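Giveaway questions, all in one place

We love running giveaways on this blog, and the one for the Zudance kids' baking box has brought in more messages than any before it! I've gathered up the questions that keep landing in my inbox. Last updated Dec 29, 2019.

What can I win?
One Zudance baking box, which makes 18 biscuits and comes with cutters, icing pens and a very jolly apron. Two runners-up will each get a bag of Ukico cocoa buttons — my two would happily swap their pocket money for those.

How do I enter?
Leave a comment under the giveaway post telling us your favourite thing to bake. You can pick up extra entries by signing up to the newsletter or sharing the post, up to 5 entries per household.
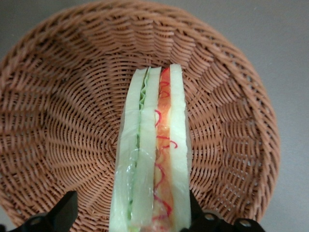
Toy sandwich in the woven basket

Do I have to live in the UK?
Yes, for this one. The box goes out from Tistard by post, and they only send to UK addresses at the moment. Channel Islands readers, you're very welcome to enter too!

When does it close?
At midnight on the last day of January. Anything that comes in after that won't go into the draw, even if it's a really lovely comment.

How is the winner picked?
Every entry gets a number and a random number picker does the rest. I don't choose favourites, though I do read every single comment (the one with 41 different cake suggestions made my whole week).

How will I know if I've won?
I'll email you. Please check your junk folder, as our last winner very nearly missed out on a Major mixing bowl set! You'll have five days to reply before I draw another name.
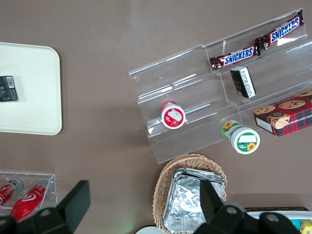
If you're worried you've typed your email address wrong, just send me a note through the contact page and I'll put it right for you.

Is the box suitable for allergies?
The biscuit mix contains wheat and milk, and the icing pens may contain traces of soya. There isn't a gluten-free version yet — I've asked, and I'm keeping everything crossed.

Can I enter if I've won before?
Of course you can. We've had one reader win twice, and she was just as thrilled the second time.

Can I give the prize to someone else?
Please do! It makes a fab birthday present. Just send me their address when you reply and I'll pass it on to Tistard.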